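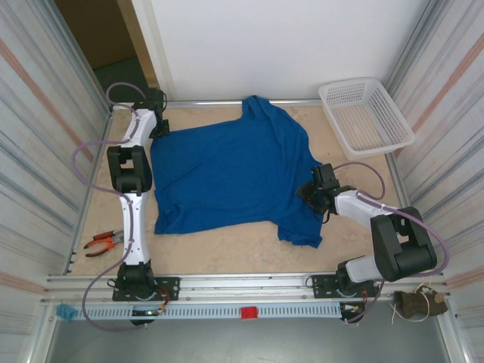 Top view, long sleeve blue shirt, both arms in.

Long sleeve folding demos, leader arms or just grab the thing by hand?
Posted in Teleop and Demos, May 21, 2023

Kirsten Lévesque
ok so. two arms, one table, a shirt. T-shirts and towels went fine on this bench, moved on to long sleeves and my demos are garbage. Recording with the Plurnero leader handles, me sitting off to the side. 74 demos so far and I'd keep maybe a third.

Main problem is sleeves. Body of the shirt lies pretty flat, then one sleeve bunches up at the back and ends up over the rail, see top view. Left arm has to go get the corner, right arm is over by the lower sleeve, and by the time I've worked out which hand does what I've been sitting still forever. So the policy learns to sit still. Great.

Question is do I keep going with the leaders, or switch to back-driving the arms by hand (motors loose, push the gripper where I want it, record joints)? Gaurav at my lab swears by hand guiding. I think he's wrong for cloth but can't say why.

Task as written: pull shirt square, sleeves in, fold in half, into the basket. Logging with Gisov, top cam plus wrist cams.

Gaurav Bisht
I'm the Gaurav. Not wrong.

With hand guiding you feel the table. That's it, that's the argument. Picking up one layer of a shirt is all about how hard the tip is on the surface, and with leader handles you get none of that. You watch a screen and guess. I did the whole towel set that way and the grasps were cleaner.

Also your pauses. You pause bc you're thinking about mapping. Hands on the arm, no mapping.

pilau_bench
and how do you push two arms at once while standing over the table with your head in the top camera

Gaurav Bisht
You stand at the front

pilau_bench
in front of the rail, arms mounted on the rail, your elbows in every frame. did this for a month on Pilau, our old setup. policy worked great as long as there was a person's forearm in view. take the person away and it drifted. ended up tossing all of it

Rajkumari Yadav
What pilau_bench said. Hand guiding is fine for single arm stuff where you replay the motion afterward and record the images on the replay. You can't replay cloth. The shirt is somewhere else the second time. So your images have to come from the demo itself and then you're in them.

Leaders for this. No contest imo.

Kirsten, the pauses: trim or don't, but more useful is a script. I mean written down, taped by the seat. Same order every time. You shouldn't be deciding anything while recording. What's your order now?

Kirsten Lévesque
order is, uh. whichever corner looks good

Rajkumari Yadav
Yeah so that's your problem, not the handles.

Kirsten Lévesque
fair. but the shirt starts different each time, I can't always do left first?

Rajkumari Yadav
Start state can vary as much as you like. Order of sub tasks shouldn't, or not in the first batch. If left corner first is awkward for some start, do it awkward. Let the arm travel. Otherwise you get two answers for the same picture and the policy splits the difference and grabs air in the middle of the shirt.

Gaurav Bisht
Disagree some. If you only ever show one order it can't recover. Drops a corner, has no idea what to do next.

Rajkumari Yadav
Recovery is its own batch. Record it on purpose: start with the corner already dropped, one sleeve still out, whatever. Don't mix with the main one till the main one works.

Pramila Maurya
Hi all, long time reader. I run operators for a garment set, we write the steps up like this, maybe helps. Copied from our sheet and changed a bit for your bench.

1. Arms to home. Leader handles matched to the follower pose BEFORE you enable. If they don't match the arm jumps and there goes your shirt.

2. Throw the shirt down, don't place it. Then look. If any part is hanging over the back rail still record it, that counts as a start, but tag it.

3. Wrist view check. Look at what the wrist cam sees when the gripper is down in the fabric. Yours from the same bench below: blue gripper fingers filling the lower left corner, purple cable looping over the table behind it, basket further back, stripes all down the right side. That is a lot of stuff that isn't shirt. Cable worries me most, it can move any time the arm moves. Tie it down along the forearm so it stays out.

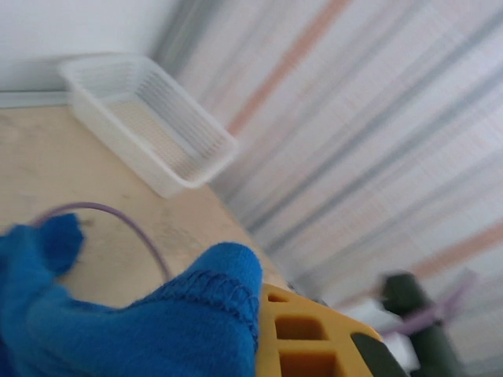
4. Free the sleeve first. Whichever one is bunched. Grip near the cuff, lift a little, drag outward, let go. No flinging.

5. Square the body. Left gripper on the left edge, right gripper on the right, pull apart slow until the long folds go. Stop before it lifts.

6. Sleeves in. Left then right. Always left then right.

7. Fold, hold for a beat, release. Open the gripper all the way before you retract or it takes the cloth with it.

8. Basket. Both grippers under the fold. This is the step our operators hate and we end up recording it separate.

9. Mark it good or bad right then, while you still remember. Not at the end of the day.

We budget 50 starts like step 2 before anybody touches the script again.

Kirsten Lévesque
this is gold thank you. printing it. step 1 yes, has happened, lots.

re cable, it does loop out a lot on both arms. velcro?

Pramila Maurya
Velcro is ok. Leave slack at the elbow. If you tie it tight there it pulls on the wrist when the arm is straight and the operator starts fighting it without knowing.

dixit_owner
contrary opinion, leave the cable. your robot will have a cable at test time. mine (a Dixit, single arm) has one swinging through every shot and it does fine. the net learns to ignore it

Rajkumari Yadav
With enough data, sure. She has 74.

dixit_owner
I had over 753 so ok yeah

Gaurav Bisht
Back to feel. All of you skipped it. How do you teach a one layer pinch with no force on the leader side? Seriously. Long sleeve, cuff has two layers lying on each other, body has two layers. You want both, usually. But for opening the sleeve up you want one. On the handles I can't tell which I got.

pilau_bench
wrist cam. you watch the wrist cam

Gaurav Bisht
Wrist cam is tiny and the fingers block half of it

pilau_bench
make the window bigger then

Kirsten Lévesque
lol ok. for what it's worth I do drive mostly off the top view and only glance at wrist. maybe backwards

Gerardo Tedesco
Kirsten sent me a few of her wrist frames last night so I'll jump in. The one I picked is a good argument for pilau_bench, and a little bit for Gaurav. 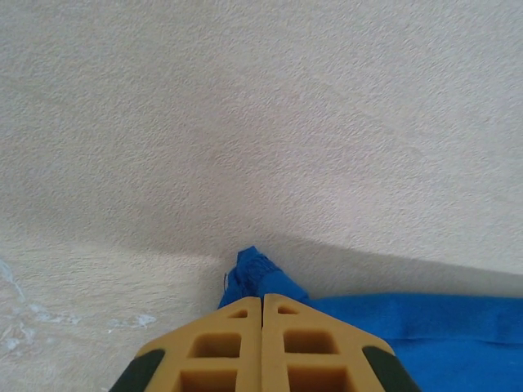
Gerardo Tedesco

Fingers closed together, bunched corner of the blue cloth right up at the tips. Looks pinched. I can't tell you from this if it's held well or barely. That's the Gaurav half. But the operator can see the peak of fabric, can see the rest of the cloth going off to the right, one loose thread next to the left finger. Enough to say "I'm at the corner and I'm shallow". From the top camera you would get none of that.

What I'd do differently. Go deeper. If the fabric is only up at the tips you're relying on the last bit of finger, and with fleecy cloth it'll creep out on a long pull. Come in a bit lower and push forward into the cloth before closing. Cloth bunches up in front, then close on the bunch. Ugly and it works. I teach new people the scoop before anything else.

And do a test lift. Close, raise a little, look, then move. Costs you a moment per grasp and the policy copies it, so later on the robot does a test lift too. Which is nice because a retry has somewhere to start from.

Gaurav Bisht
The scoop on a fold gets you both layers always. Doesn't answer mine

Gerardo Tedesco
Correct. For one layer I don't have an answer on those fingers. I'd design the task so she doesn't need it. Dragging a sleeve out from the cuff, both layers, is fine.

Rajkumari Yadav
Agree w/ that. Also Kirsten, the table. It's pale with bluish white smudges on it, lower left of that frame. Wipe them or leave them, whatever, but if you wipe do it now and not halfway through the set.

Also tools. In the top view there's a couple of hand tools lying at the lower left by the arm. If they're there for demos and gone for eval you've changed the picture. If you bump one with the arm, worse.

Kirsten Lévesque
tools are mine, moving them. was tightening stuff on the left base and just left them. smudges I never even noticed

dixit_owner
leave the tools in for half the set. free randomization

Rajkumari Yadav
No.

dixit_owner
why no? you want it robust or not

Rajkumari Yadav
I want it to fold one shirt first. Then robust. She can add clutter when it folds a shirt.

Pramila Maurya
I'm with Rajkumari but less strict. We leave small clutter from the start, only never inside arm reach. Safety more than anything.

Kirsten Lévesque
ok plan, tell me if dumb:

keep the leaders. tape Pramila's list up. wrist window big, top view small, opposite of what I do now. cables velcroed w/ slack at elbow. scoop + test lift every grasp. new batch from scratch, old one goes in a folder called dont_use. basket as a seperate recording.

Gaurav gets to do a small hand guided set of only the cuff grasp, one arm, and we compare. he has been complaining at me across the room the whole time this thread's been up

Gaurav Bisht
Accept. One arm, cuff only, I'll stand to the side so no elbows

pilau_bench
there will be elbows

Gerardo Tedesco
Don't delete the old ones, by the way. You might want the bad sleeve grabs for the recovery batch, just the bits after the drop.

Kirsten Lévesque
not deleting. velcro first, I only have the wide kind so that'll be fun. anyone know how Gisov handles good/bad tags if you hit the wrong one? it let me tag twice and now I have an episode thats both

Pramila Maurya
Last one wins on ours. Check the export though, older version kept the first.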